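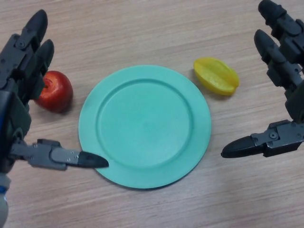
Gellby-Dörrautomat im Test: ein Herbst voller Apfelringe

Seit November steht bei mir ein Dörrgerät auf der Waschmaschine, und ich bin ein bisschen verliebt. Der Gellby hat sieben Einschübe, einen Ventilator in der Rückwand und eine Glastür, durch die man den ganzen Abend hineinschauen kann (mache ich auch!). Vorher habe ich jahrelang im Backofen gedörrt, Kochlöffel in der Tür, Küche wie eine Sauna, und am Ende waren die Ringe außen Leder und innen Kompott.

Bestellt habe ich ihn bei Udari, nachdem Inna Romaniuk in unserer Gartengruppe so lange von ihrem geschwärmt hatte, bis ich nicht mehr widerstehen konnte. Aufgebaut ist da nichts, man zieht die Folie ab, wischt die Gitter aus und lässt das Gerät einmal leer laufen. Der Geruch war nach einer Stunde weg.

Äpfel

Mit Boskoop habe ich angefangen, in Ringen von fünf Millimetern, kurz durch Zitronenwasser gezogen. Acht Stunden bei 60 Grad, dann sind sie biegsam und haben noch richtig Säure. Wer sie knusprig will, lässt sie elf Stunden drin. Danach unbedingt offen auskühlen lassen, sonst beschlägt das Glas und man fängt von vorn an. Ich habe die Ringe zwischendurch nie umgedreht, und sie sind trotzdem gleichmäßig geworden, auch auf dem untersten Gitter. Ganz oben dauert es etwas länger, da lege ich inzwischen die dünneren Scheiben hin.

Exoten

Dann wurde ich übermütig. Ananas: herrlich, klebt aber wie verrückt, also Backpapier drunter. Kiwi: hübsch, mir zu sauer. Und Sternfrucht! Quer geschnitten bleiben die kleinen Sterne beim Dörren tatsächlich Sterne, sie werden nur etwas dunkler an den Kanten. Geschmacklich sind sie eher zurückhaltend, aber auf einem Kuchen oder im Tee machen sie wahnsinnig was her. Vier Millimeter haben sich bewährt, darunter zerbröseln die Spitzen beim Ablösen.

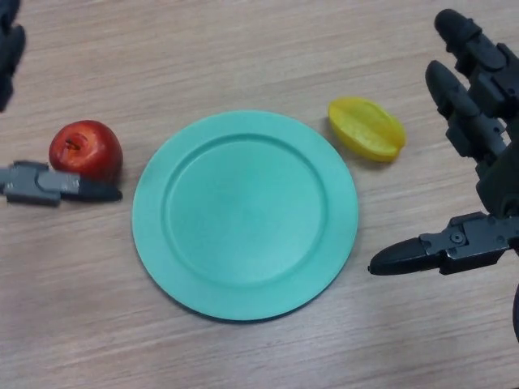
Apfel und Sternfrucht, noch am Stück.

Was mir nicht gefällt

Die Tasten piepen. Jede einzelne, bei jedem Druck, und abstellen lässt sich das nicht. Der Timer springt außerdem nach einem Stromausfall auf null zurück, das habe ich an einem Donnerstag mit einer vollen Ladung Birnen gelernt. Und die Krümelschale unten ist so flach, dass sie beim Herausziehen überschwappt, wenn viel Saft getropft ist. Tomaten also lieber erst auf einem Tuch abtropfen lassen.

Zur Lautstärke: ein gleichmäßiges Rauschen, etwa wie eine Dunstabzugshaube auf kleiner Stufe. Im Bad hinter geschlossener Tür höre ich es nicht, im Schlafzimmer wollte ich es nicht haben.

Vergleich mit dem Munshi

Matvii Dmytriv hat mir für ein Wochenende seinen Munshi geliehen, das runde Modell zum Stapeln. Der ist deutlich billiger und braucht weniger Platz, aber die Luft kommt von unten, und man muss die Etagen ständig tauschen. Für Kräuter reicht er völlig, meine Minze war darin sogar schöner grün. Für Obst in Mengen würde ich immer wieder den Gellby nehmen.

Aus der ersten großen Kiste Äpfel sind bei mir 421 Gramm Ringe geworden, und die waren schneller aufgegessen als getrocknet. Als Nächstes kommen Quitten dran, erst kurz gedämpft und dann in dünnen Spalten. Falls jemand Erfahrung mit Kaki hat, schreibt mir gern die Temperatur in die Kommentare!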